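Getting the last tissues out, and other small box tricks

I go through tissues like you wouldn't believe (hay fever, two kids, a dog who sheds in every season), so I've had plenty of time to get opinionated about the boxes. A few things that work in my house:

Fan them before you pull

A brand new box is always packed too tight, and the first tissue comes out in shreds. Slide two fingers in through the slot, pinch a little stack in the middle and wiggle it. Then pull one from the center. So much better!

Stop the box from sliding around

By the time it's half empty, the whole box comes up with the tissue. I put a blob of poster putty under two corners. My friend Mireille Hijazi drops hers into a heavy planter instead, and I have to admit it looks nicer than mine.

Buy the cube for the desk, the flat one for the car

The flat ones slide under a car seat just fine. Cubes take up hardly any room on a craft table, and they come in the prettiest prints. I've been known to pick one for the ferns alone.

Keep the stash somewhere dry

I used to keep my spares under the bathroom sink, until a slow leak in February turned the whole lot to mush. Now they live on the top shelf of the hall closet, next to the light bulbs.

When the slot gives you trouble, go in from the bottom

Sometimes the tissues sink, or the plastic film grabs every single one and rips it. Don't fight with it. Tear the cardboard open low down on the front and the whole bundle is right there to grab. It's not elegant, but I do it all the time on the craft table, where there's teal on the tabletop anyway and looks aren't the point.

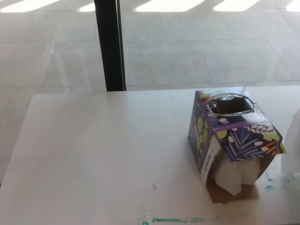

Peel the film before you recycle

The cardboard goes in with our paper, but the film around the opening doesn't. Get a fingernail under the edge from the inside and it usually comes away in one piece. Flatten the box after that. If you like the print, cut out a side panel first, they make great gift tags and bookmarks.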